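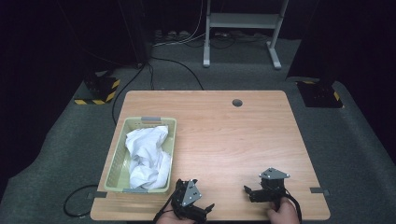 Left gripper quit on me again, mid session, same as last week. Handhelds, the pair with the triangle plates on top. I squeeze, jaws close, the log says they're still open. Then a few secs later it catches up all at once. Task is just cloth handling, white cloth in the green basket with the gray handles, get it out, fold it, put it back. Nothing heavy. Lost 4 takes before I noticed bc the fingers look totally normal from where I'm standing. Anybody else seeing this on the Keskin handhelds? Right one is fine.

keel_hauler, Nov 6, 2025

mudflap77 wrote:
Cable. Next

keel_hauler wrote:
Swapped the cable already. Swapped the port too. Same thing

mudflap77 wrote:
Swapped with a new one or with another one out of the drawer? Our drawer is like half dead cables. People put them back

keel_hauler wrote:
...drawer

mudflap77 wrote:
lol

ostler_b wrote:
Not convinced it's the cable. A bad cable usually drops the device and you get the disconnect line in the log. He says it freezes then catches up. That's buffering somewhere. What are you logging at and is Zurolus on the same machine?

keel_hauler wrote:
Yes same machine. Default rate, never touched it. No disconnect line, I grepped for it. Just the same width value over and over then a jump

ostler_b wrote:
Right so the host is choking. Move the logger to its own box, or at least kill the live preview. We had this at the Anditstead site in March, every afternoon, and it was the preview eating everything. 400 ms stalls, sometimes way worse.

mudflap77 wrote:
But then both sides would stall. He said right one is fine. How does the preview pick the left hand

ostler_b wrote:
If they're on separate readers it can. One thread starves, the other doesnt. Seen it.

mudflap77 wrote:
Seen it once, in March, on a different setup

pinwheel_ops wrote:
Can I ask the boring question. Did you swap the grippers left for right? If the fault follows the gripper it's the gripper. If it stays on the left channel it's software. Takes 3 minutes. You guys have been arguing longer than that

keel_hauler wrote:
No bc of the calibration, I'd have to redo it for both

pinwheel_ops wrote:
You don't need calibration to see if a number freezes. Open close open close, watch the log

keel_hauler wrote:
ok fair. going to try

tansy_root wrote:
Different topic but same photo - where does the right cable go after it drops past your hand? Ours went down the front like that and somebody stepped into it walking round the table. Pulled the gripper clean out of her hand, jaw finger snapped on the table edge. She was ok, sore wrist. We clip everything to the belt now with a bit of slack. Also would tidy up that loop on the carpet under the left side

mudflap77 wrote:
Seconded on the loop. Thats an ankle catcher

keel_hauler wrote:
Goes down then back behind me to the hub. I know, I know. Floor is on my list

ostler_b wrote:
Floor is a bigger problem than the logger tbh. Tiltthorpe had us stop for a whole afternoon over one loose cable. Annoying but they had a point

mudflap77 wrote:
Disagree, a whole afternoon for one cable is nuts. Tape it and get on with it

tansy_root wrote:
Tape on carpet lasts a day. Use a cover

keel_hauler wrote:
Ok back. Swapped hands. Fault FOLLOWED THE GRIPPER. Now it freezes on the right channel, left is clean. Did the preview off thing as well, no change

mudflap77 wrote:
so not the host

ostler_b wrote:
Fine. Not the host. I'd still kill the preview

pinwheel_ops wrote:
Encoder or the connector on the gripper side then. Wiggle the plug where it goes into the body, while holding it half closed. If the number sticks when you wiggle, reseat it and put on some strain relief. If not, send it back

keel_hauler wrote:
Wiggled. Sticks every time I push the plug toward the handle. So prob the socket. Pulling it from use, tagging it, spare goes on tommorow. Have to go back through the older takes now and check for flat spots, there's 400 of them

mudflap77 wrote:
Script it. Anything where width doesn't change but the cloth does, bin it

ostler_b wrote:
You can't script whether the cloth moved. Flag the flat stretches with a jump at the end and then look at those by eye

keel_hauler wrote:
Doing that. Will post what Keskin say about the socket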